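Hetholm workshop: sockets and chargers
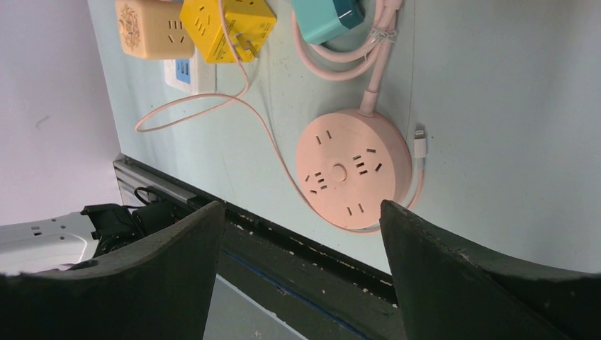 Huden took over the back room at Hetholm in September and has been sorting the electrics a wall at a time. Extension leads used to run under the benches, and finding a free socket could take a while. Things that plug in are now kept on the panel by the door. The round pink power strip has sockets facing outward in a ring, with a small button in the middle, and the yellow cube socket is higher up on the left. Phone cables go on the same panel, tied up when not in use.

The panel cost 28 pounds from Butavine, offcut price. It is 90 cm wide and still needs a wipe down.

More pictures of the benches will be added once the shelving is up.

Page updated 2021-02-26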